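Tarneo Refuge Referral Records: README

Version: June release, replaces the pilot extract
Maintainer: Jomar Dizon
Unit of record: one referral
Records: 343
Variables: 44
Format: CSV (UTF-8), codebook as plain text

Summary

Tarneo is a coded, de-identified set of referrals made to women's refuges and outreach services in three catchments: Nilomby, Lagman and Clovdale. Each row is one referral from a source (police, hospital, school, community legal service, self or relative) to a service, with the coded reason, the response, and the outcome at closure. It was assembled to support work on waiting periods and on referrals that lapse between agencies. It holds no interview transcripts and no free text written by clients.

A referral is not a person. The same client may appear in several rows, and the key that would join them has been removed. Users who need person-level counts cannot obtain them from this release and should not try to approximate them by matching on age band, catchment and date of entry.

Files

tarneo_referrals.csv
Main table, one row per referral.

tarneo_codebook.txt
Variable names, permitted values, and the coding rule for each.

tarneo_double_coded.csv
The 100 referrals coded independently by two coders before reconciliation. Both codes are kept in adjacent columns with the suffixes _a and _b.

changes.txt
Corrections made since the pilot extract.

Source material

Services in the three catchments keep intake sheets on paper or in a case management system. Nilomby and Lagman exported from the same system. Clovdale worked on paper and its sheets were keyed by hand. Keyed entries carry the value "k" in entry_mode and exported entries carry "x". Differences between catchments in missing data are in large part differences in entry mode, and any model that includes catchment should include entry_mode or drop Clovdale.

Intake sheets were filled in by workers during or after a first contact, often by phone. They record what a worker judged relevant at the time. A blank against "pressure to marry" means the worker did not write anything down. It does not mean the question was asked and answered no. The codebook separates these cases where the sheet allows it: 0 is a recorded no, 9 is nothing recorded.

Main variables

catchment
nilomby, lagman or clovdale.

source_type
Who made the referral. "Relative" includes in-laws. The pilot extract coded in-laws as "other" and the change affects comparisons with earlier tabulations.

age_band
Client age at referral, in bands. Clients under 18 are in a single band.

reason_primary, reason_secondary
Physical violence; threats; control of money; control of movement or phone; pressure to marry; pressure to remain married; dispute over children; other. Primary is the first reason on the sheet. Workers were not asked to rank reasons, so primary should be read as first written.

selfharm_flag
1 where the sheet notes past or current self-harm. The field has no severity scale and is not a clinical measure. It was present on the sheet in all three catchments, but Lagman printed it on the reverse side and the rate of 9s there is markedly higher.

interpreter
Whether an interpreter was used, offered and declined, needed and unavailable, or not needed. "Unavailable" includes cases where the only interpreter was known to the family.

wait_days
Whole days between receipt of the referral and the first contact with the client. Same-day contact is 0. Referrals received after close of business on a Friday are dated to the Friday, which lengthens the apparent wait for those rows by the weekend. The flag fri_late marks them.

outcome
Placed; outreach only; referred on; declined by client; declined by service; lost contact; open at extraction.

The remaining variables are covered in the codebook.

Coding

Reasons and outcomes were coded from the sheet by two coders working from the codebook. The double-coded subset was drawn across catchments and entry modes, then coded without discussion. Disagreements were settled by the maintainer, and the settled value is what appears in the main table. Agreement was weakest on the boundary between "pressure to remain married" and "dispute over children", where sheets tend to describe both in one sentence. Users working on either category should merge them first and check whether their result survives the split.

"Declined by client" was coded only where the sheet said so. Unreturned calls were coded "lost contact", including where a relative answered and said the client was no longer interested. Some services count the latter as a refusal in their own returns, so totals here will not match theirs.

De-identification

Names, addresses, phone numbers, dates of birth, workers' initials and service names were removed before coding. Dates were shifted by a constant per catchment, so intervals and days of the week are preserved and calendar position is not. Country of birth was dropped after review: in Lagman several values were held by a single row. Language is retained only as the interpreter variable.

Small cells remain. Do not publish a cross-tabulation with a cell under 3. Apply the rule after any filtering, and apply complementary suppression where a row or column total would reveal the missing value.

Known problems

wait_days is missing for all referrals with outcome "declined by service". No contact was due, so no interval exists. Treating these as zero is an error that was made in the pilot tables.

Duplicate referrals sent by two agencies on the same day were merged in Nilomby before export. They were not merged elsewhere. Nilomby counts are therefore low relative to the other two catchments by an unknown amount.

Codes for source_type in the keyed rows were entered from handwriting. "Legal" and "local" were confused at least once and corrected; see changes.txt. There may be others.

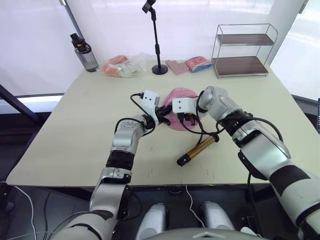
Figure 1. Tabletop with pink plate, gold and black cylinder, and two robot arms.

Suitable uses

Descriptive work on waiting periods within a catchment. Study of how referral source relates to outcome. Teaching, in particular on missing data and on the difference between administrative and survey records.

Unsuitable uses

Estimating the prevalence of family violence or forced marriage in any population. Ranking services. Predicting the risk faced by an individual. Training any tool that would be used to triage live referrals. The set contains only referrals that reached a service and were written down, and the processes that keep a referral from being written down are not random with respect to its content.

Access and conditions

The main table and the double-coded file are released on signed request. The codebook and changes.txt are open. Requests should name the variables needed and the people who will handle the file. Re-identification attempts, linkage to other unit records, and onward transfer are not permitted. Copies are to be deleted at the end of the stated project.

Citing

Cite as: Dizon, J., Tarneo Refuge Referral Records, June release. Give the release month, as row counts differ from the pilot.

Corrections

Send corrections to the maintainer with the row identifier, the variable and the value you believe to be right. Do not include anything that would identify a client or a worker. Accepted corrections are logged in changes.txt and applied at the next release.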